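Randomising the kitchen, not the arm: notes on a small ablation

Posted 8/6/20

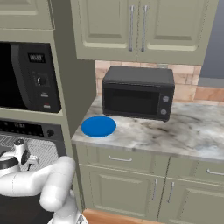
The question left over from January was which half of our randomisation was doing the work. The training set for the pick policy varied two things at once: the look of the kitchen (cabinet colour, worktop, tiles, lighting) and the starting pose of the arm. Success in unseen kitchens went up when both were switched on, and I wrote at the time that I suspected the visual part. Karthik Rathnayake pointed out, correctly, that I had no evidence for this.

So I split them. Every policy was trained on 400 simulated demonstrations, with the same network, the same optimiser settings and the same number of updates. One group had varied kitchens and a fixed starting pose. The other had a single kitchen and varied poses. I trained 2 seeds per group, which is too few, but the cluster was busy and I wanted an answer before changing the renderer.

The task is to pick a flat object off the worktop. In the layout I use for debugging, it is a blue disc near the front left corner of the marble, with a toaster oven further back against the tiles. Flat objects are awkward because the gripper has to come in low, and a small error in estimated height means it either closes on air or presses into the stone.

The result was less tidy than I had hoped. Varied kitchens helped with finding the object, as expected. Policies from that group moved towards the right part of the worktop in most of the held-out kitchens. They then failed at the grasp more often than the varied-pose group did in its own kitchen. The varied-pose policies were the reverse: decent grasps at home, and poor reaching as soon as the worktop texture changed.

My reading is that a fixed start lets the network learn something close to a replayed trajectory, with the camera used only to pick the direction. Near the object it has seen very few corrections. Shiuli Sarkar thinks the veining in the marble is a simpler explanation, as it could disturb the height estimate by itself. Her test would be to repeat the evaluation with a plain worktop and leave everything else alone. I have queued that.

One bug to record. The loader in Jeltano was caching the lighting settings between episodes, so part of my first batch had far less variation than the config claimed. I threw that batch away and reran it. Anyone on the older branch should clear the cache by hand before generating data.

Next is the plain worktop run, then both kinds of variation together with more seeds.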